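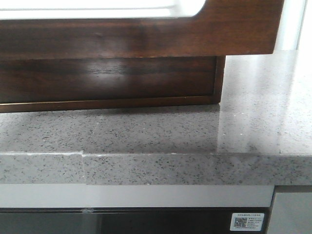
Fig. 1. Counter edge at the demo kitchen, with the joint in the stone toward the left.

Service Robots in Buildings
Handout 3: Notes on the Horoden open day
August 27, 2020

Read these notes before the seminar and bring your own list of objections. They cover the visit to the Horoden showroom in Zeltville, where the company was presenting Flurby, its arm for wiping down kitchen counters in rental apartments and small offices. The sales talk ran longer than the demonstration. I have tried to keep the two apart.

1. What was claimed

Horoden says Flurby will clean "any standard counter" after a single setup pass. The handout given to visitors lists a setup time of 28 minutes, a cleaning pass of 3 minutes and a service interval of 500 passes. No test conditions are printed next to any of these. When a visitor asked what "standard" covered, the answer was flat, hard and level. Keep that last word in mind.

2. What was shown

We watched two passes and part of a third. The arm wiped a stretch of open counter, turned at the end, and came back along the front. Pressure on the cloth was shown on a wall screen as a moving line, but the axis had no units, so all we can say is that the line moved.

Between passes the presenter reset the start position from a tablet. This was described as optional. It was done both times, so for our purposes it is part of the procedure and its time should be counted.

The third pass was stopped early to leave room for questions.

3. The surface as a problem

Look at the front edge of the stone in Fig. 1. The part left of the seam sits slightly lower than the part on the right, which leaves a small step. A person with a sponge rides over a step like that without thinking. An arm following a planned path at a fixed height has two choices. It can press too lightly on the low side, or it can catch on the high side when it comes from the left. Horoden's reply was that the wrist is compliant. Fine, but how compliant, and at what speed? We were not told.

There is also the finish. The stone is speckled gray and polished, and the right half carries a broad, bright reflection. Anyone who did the depth camera exercise in February will remember what glossy surfaces did to our measurements. Small dark flecks are a separate headache. If the software is meant to find crumbs, it has to tell a crumb from the pattern in the stone. The presenter said the dirt detection was "very robust." Ask yourselves what experiment would support that sentence, and whether we saw it.

Dark glass under the counter brings up the same question about reflections, though the arm was not asked to clean there.

4. Comparison with Ortner

Some of you saw the Ortner demonstration last year. Ortner used a matte white test bench and said so plainly. Horoden at least worked on stone with a visible joint in it, and I give them credit for that. On the other hand, Ortner handed out its failed runs along with the good ones. Horoden had no record of failures to share. I don't take that to mean there were none.

The purchase argument was weak in both cases. Horoden's brochure promises savings of 50 percent on cleaning labor, and the sum behind it leaves out moving items off the counter, changing the cloth and putting things back. These are most of the job in any kitchen I have worked in.

5. Terms to know

Compliance: how far the wrist gives when it is pushed.
Setup pass: the slow first run in which the arm records the height and outline of the surface.
Coverage: the share of the surface touched by the cloth. Touched does not mean cleaned.
Intervention: any action by a person during a run, including a tap on a tablet.

6. For the seminar

Write one page on a test Horoden could have run in the same room during the same visit. State what you would measure, how many passes you would ask for, and what result would change your mind about the product. Include the joint in the counter and at least one pass in each direction across it.

Groups who want to work on reflections should sketch where they would put the lamp and the sensor. A hand drawing is enough. Please do not copy the diagram from the brochure, which shows a counter with no seams at all.

Pages are due at the start of class. The brochure is in the course folder.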